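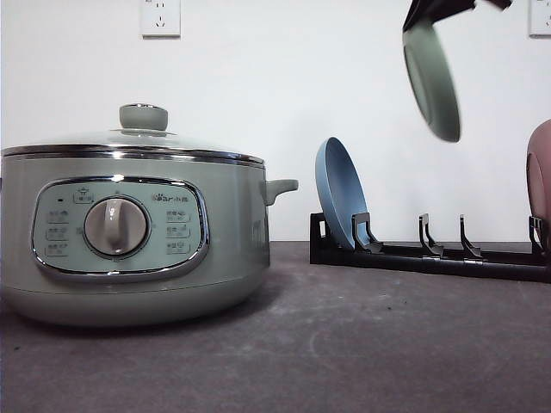
Bench 2, pan rack task. Green pan in the gripper over the open slots, blue and pink pans racked.

September, notebook entry, 16:30

Task for the student project: pick a frying pan by the handle, rack it upright between two prongs, release. Arm is the Torvik, planner is Simus, running the class build. Hot pot stays on the counter as a fixed obstacle on the left.

Ran 12 trials with the green pan after lunch. 11 placed. The miss was a rim strike on a prong during descent; the force limit tripped and the arm stopped as it should. Log is under run 357.

Notes:
- Grip on the handle is firm, but the pan body swings after a fast lateral move. Added a 2 second dwell before descent. Cycle time is worse. Leave it for now.
- The prongs are hooked at the top, so a straight vertical approach leaves little clearance. Try entering with the pan tilted, then rotating upright once the rim is below the hooks.
- Glass lid on the pot gives bad depth returns. Masked that region in Simus.
- Rack base shifts when hit. Needs tape or a stop block before the Parkura demo.

To do: repeat with the blue pan, re-measure slot pitch, check the Bolta finger pads for wear.

Last updated: September, 18:10

Comments

benchuser2: Was the dwell on for all 12, or only after the miss?

author: All 12. The miss was trial 11.

mechlab: Tilted entry worked for us on plates. Keep the angle small.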